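**Bench notes, May – cable and small-box chores, arm 2**

Question from Gunvor Solberg at the Trimdale meeting: can the arm take over putting away network gear after a bench job, or does a person still have to do it. Coiling and plugging in are the parts people complain about. Started with the patch cable.

Table cleared except for the yellow cable at the right. Jaws closed for the approach, both tips scuffed from last month but left on.

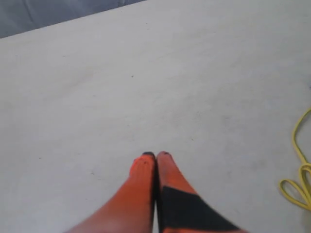 A loose coil is a poor target. The planner wants one segment with clear table on both sides, and the small loops give it crossings. I set the grasp search to prefer the jacket behind the boot, where the cable is stiffest, and dropped finger speed for the last part of the close.
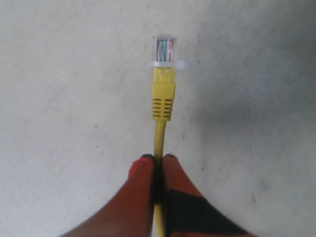 Roll is what matters for insertion. The latch has to face the right way, and pinching a round jacket says nothing about roll. Flutamard's script assumes the plug never rotates in the grip. I don't believe that and would rather check by camera before every attempt. Timeout is set to 2000 ms per check, which a person would find absurd.

Second chore: move the small black box to the shelf bin. Flat, rigid, should be the easy one. 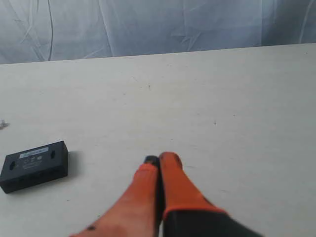 Low height is the trouble. Fingers need to get down both sides without touching the table, and the box sits at an angle, so wrist yaw comes from the edge fit. Edge fit on a dark box over a pale top is good. Label reading is not – Bùi wants sorting by part number, and from the wrist view the print is mush.

To do:

- Fixed overhead camera for labels, ask Urkisham for the spare mount
- Log yaw error before each close, starting at run 177
- Repeat the approach from the right side of the box, fingers closed until clear of the edge 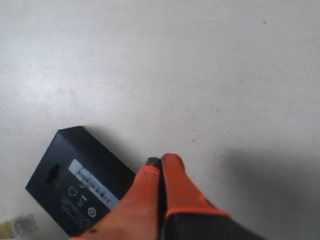
### Where this leaves the chore list

Box to bin: worth 3 more sessions. Coiling: still a job for hands. Plugging in: no opinion until the roll check is in.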